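How to prepare a simulated kitchen demo for an open day

King-fai Poon, Feb 25, 2022

In September we had our open day at the Prurnau lab, and I was responsible for the kitchen demo. Several people wrote to me afterwards and asked how to do the same at their own place. I try to explain it step by step.

What you need: one computer with a good graphics card, one large screen, and a kitchen scene. We use Kitton for the scenes and Grollero to control the arms. Other programs will work too, but the names of the menus will be different.

Step 1. Choose one task. I wanted to show many tasks at first, and it was a mistake. Visitors stay at the table for a short time and they like to see a thing from the beginning to the end. We took a bowl with some food in it, and the stove.

Step 2. Fix the seed. In Kitton, open the scene settings and write a number in the seed field. Ours was 2706. With a fixed seed the kitchen looks the same after every reset, and you can learn by heart what you want to say.

Step 3. Set the grip. The gripper should hold the bowl by the rim. Try it at low speed and look at the fingers from close. If the bowl slides, make the closing force a little higher and try again. Do not change the speed and the force in the same test, or you will not know which one helped.

Step 4. Place the view. Both arms should be in it, and also enough of the kitchen that people understand where they are. I put the view in front of the stove, a little above the counter.

Step 5. Rehearse. Run the demo 6 times with a colleague who plays the visitor. Wei from our group asked me very difficult questions, for which I am still thankful.

On the day itself, restart the computer in the morning and close the mail program. Keep 2 recordings of a good run on the desktop in case Grollero does not connect. Let the children press the reset key, they will ask for it anyway.

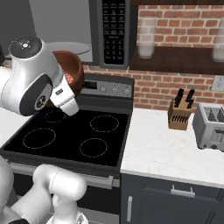
After the last group has left, save the log files before you shut down the computer. I forgot it the first time and had to repeat all the runs for our report.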